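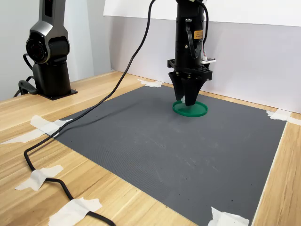 Green lid on a gray table mat.

Altcombe launches a lid swap for kitchens that have lost theirs

9/1/16 – I'm Macarena Arrieta, I run the Altcombe lid swap, and I'm so pleased to say we open our doors this month! If you have a drawer full of lids and not one of them fits a thing you own (mine was like that for years), please come and see us.

It started in July, when I asked my neighbors on Drolance Street to drop off their spare lids. I thought I'd get a shoebox. We ended up with 700 lids and 500 tubs, and I spent most of the summer at my kitchen table trying one on the other. Round ones are the worst – two can look like twins and be a hair apart across the rim.

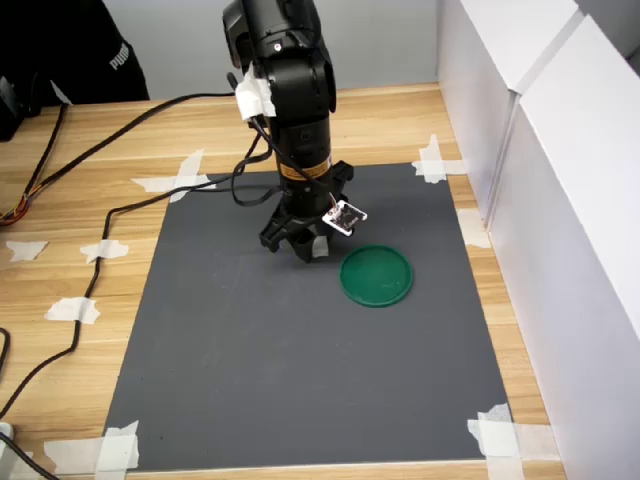
Kılıçarslan wrote to us after the trial day that the green lid missing since a picnic two summers back had been replaced in ten minutes, and asked if we could please do jar lids next. Yes, we can! Jar lids get their own shelf from opening day.

The swap is simple. Bring your tub, clean please, and try it against the lids on the shelf for its size. If you find a match, take it home. If you don't, leave your tub's size on a card and we'll call when one turns up. Lids with cracks go in a separate bin, and please don't slip them in with the good ones. 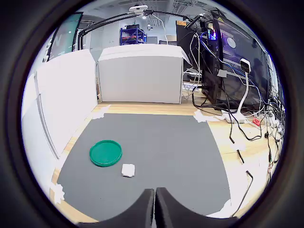

Shallow lids with a raised rim are what we're shortest on, in any color, so have a look behind the big pots. Gekia, the housewares shop on the corner, is giving us shelf space for the first 90 days and has printed sizing cards for everyone who comes in. There's no charge and you don't have to bring a lid to take one.

For opening hours or to drop off a big box, ask for me at the Gekia counter.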